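The woman who runs the repair counter at Titthorpe has been fixing wooden kitchenware for most of her working life. She asked that we leave her name out. We talked at the counter in the slow hour after lunch.

"People bring in bowls, mostly," she said. "Boards second. They think a crack means it's finished."

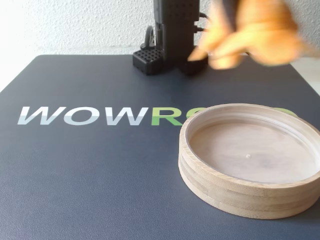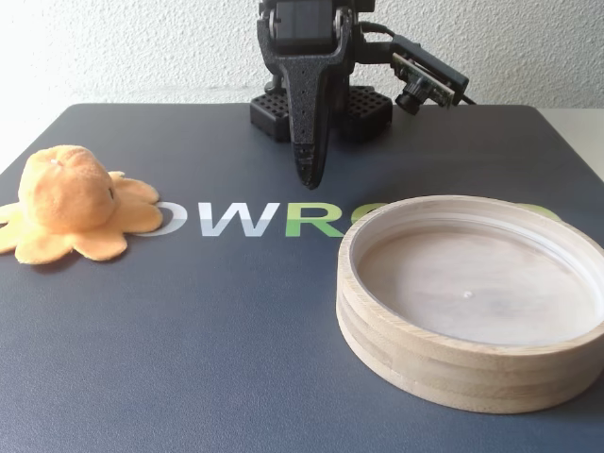 ## What goes wrong

Most of the damage she sees comes from the dishwasher. The rest comes from radiators and sunny windowsills, and December is her worst month.

"The heating goes on and the air dries out. Last December I took in 62 pieces. One was a salad bowl from Brarkmont that had split almost to the foot."

She glues a clean crack and clamps it overnight. A dirty one has to be opened up first, and she warns customers that the line will show.

## What she charges

A simple glue job is $2 an inch. Refinishing costs more. She once spent a week on a big serving bowl and sent the owner a bill for $148.

"He paid it. I told him he could buy a new one in Prunska for less. He said he knew that."

## Oil

She uses plain mineral oil and has no patience for scented ones. "Warm the oil a little, wipe it on, leave it till morning, wipe it off. If it still feels sticky, you used too much."

Olive oil is the one thing she asks people to keep away from wood. It goes rancid, and the smell is hard to get out.

The counter takes drop-offs every morning. Pickup is at the side door on Lumenta Street.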